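Big black and white pattern in a small room, yes or no?

Forums > Walls and Floors > Wallpaper

plumbline_pat
Posted Saturday, 9:14 am
Okay, I am SO excited about this and need to talk to people who won't roll their eyes. I ordered samples of a huge leaf print from Lader for our downstairs half bath and I taped them up last night and I love it. Black shapes on pale gray, all four walls, that's the plan (ceiling stays white, for now!). The room is tiny and has no window. My sister says it will feel like a shoebox. Has anyone done it?

gingham_gus
Re: Big black and white pattern
Do it! Ours is a Rivadeneira print with leaves as long as my forearm and guests come out of there grinning. Small prints in small rooms look fussy to me. Go big, and order an extra roll, you waste a lot matching the repeat.

oldhouse_marnie
Re: Big black and white pattern
I'll be the grump. We did all the walls in our hall and I was tired of it by October. One wall would have been plenty. It cost us 780 for the paper alone and then I paid to have most of it stripped.

gingham_gus
A hall is different though, you walk through it 60 times a day. A half bath you visit!

tworolls
Re: Big black and white pattern
With gus on this one. Look at how much pattern you can get on three walls when the space is closed in. I like that the sides don't try to be quiet.
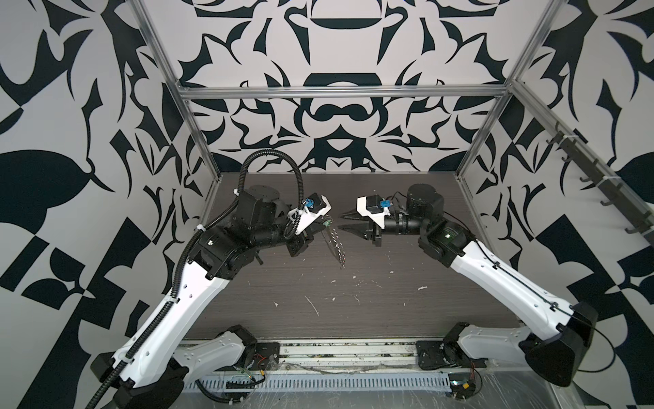

Black and white on three sides, dark wood-grain top. Bigger shapes on the left than at the back.

The bit I'd steal is the dark surface. Pat, if your vanity is white I'd think about going darker, it gives your eye somewhere to rest.

oldhouse_marnie
Fine, I do like it with the dark top. I still say leave one wall plain. And check the repeat before you buy, the Grutham one we had was 138 cm and the waste was painful.

plumbline_pat
You are all wonderful. The vanity is white, but I have a leftover piece of Flestotden countertop in walnut that might just fit?? Going down with the tape measure now. Marnie, I hear you, I'm going to leave the samples up for 2 weeks before I order anything.

tworolls
Move them around while you wait, and look at them at night with only the vanity light on. Mine looked like a different paper.

gingham_gus
Post pictures when it's up!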